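About Clellano Family Learning Center

Clellano Family Learning Center is a private, nonprofit school for parents, grandparents and other adults who are raising children. We offer classes, family evenings and printed materials on everyday life at home: how members of a household speak to one another, share work, settle disagreements and keep up the small customs that hold a family together. Our main building is on Pascual Street, and a second site operates in the Erkeck neighborhood.

Our Mission

The mission of the Center is to help families build steady, respectful relationships through regular practice. We work with households of every kind, including single-parent homes, blended families, foster families and homes in which three generations live together. Instruction is given in plain language. No previous classes are required, and no family is asked to discuss private matters in front of a group unless it wishes to do so.

Our History

The Center began as an evening course for new parents, held in a borrowed classroom in Erkeck. Demand for the course soon went beyond the first year of a child's life. Parents of school-age children asked for guidance on homework, chores and bedtime, and parents of teenagers asked for help with conversations that had become short or difficult. The present school was organized in response to those requests, and the Pascual Street building was leased to give it a permanent home. The original course for new parents is still taught, with a revised workbook.

During the most recent program year, 559 families enrolled in at least one class. Many were referred by a relative or neighbor who had attended before them.

Programs

The core program is called Prallia. It consists of 36 class hours and is open to any adult with regular care of a child under 18. Prallia is divided into 5 units: listening, daily routines, shared work, disagreement and repair, and family traditions. Each unit ends with a home assignment, which the family completes together and discusses with the instructor at the following meeting. Assignments are short. A typical one asks the household to eat one meal without telephones, or to let the youngest member choose and lead an evening activity.

Families may take the units in any order, although the listening unit is recommended first. Participants who complete all units receive a certificate, which some employers and family agencies request.

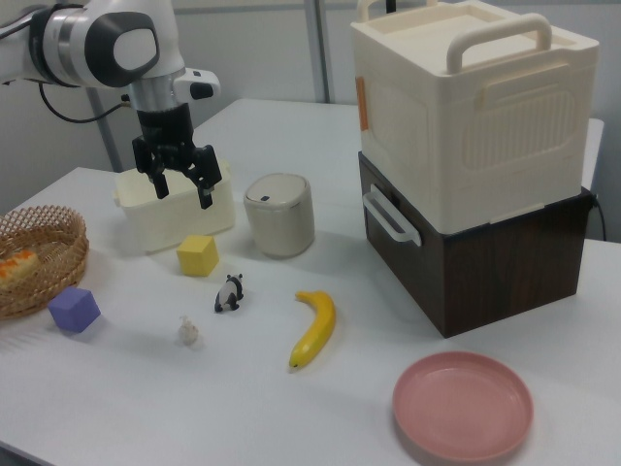
In addition to Prallia, the Center holds open family evenings during the school year. These are informal gatherings with a light supper, table games and a reading corner. Registration is required so that enough food can be prepared. Children must be accompanied by an adult throughout the evening.

A separate series is offered for grandparents. It addresses long-distance relationships, the sharing of decisions with parents, and the writing down of family stories. Grandparents who have full-time care of a child are welcome in both the grandparent series and the core program.

Our Approach

Instructors at the Center teach habits that can be repeated on an ordinary weekday. Large outings and costly gifts have their place, but our classes give most of their time to greetings, thanks, apologies, shared meals and undivided attention. Parents choose which practices suit their homes and report on them in their own words. Children's ages, work schedules, faith and cultural customs are taken into account in every class.

The Center does not provide therapy, legal advice or custody evaluations. Families in need of such services are given a list of licensed providers in the area. Anything said in class is treated as confidential, except where state law requires a report.

Our Staff

All instructors hold a degree in education, social work, child development or a related field, and complete a supervised training period before teaching alone. Background checks are carried out before hiring and renewed regularly. Classes in Spanish are available at both sites.

Enrollment and Fees

Enrollment is open throughout the year, with new Prallia groups starting each January. Fees are set on a sliding scale according to household income. Up to 2 adults from the same household may attend under a single registration. Child care is provided free of charge during daytime classes at Pascual Street and should be reserved when enrolling.

Requests for fee assistance are reviewed by the enrollment office and are kept separate from class records. Forms may be obtained at the front desk of either site or sent by mail on request.

Page last updated 01/07/2026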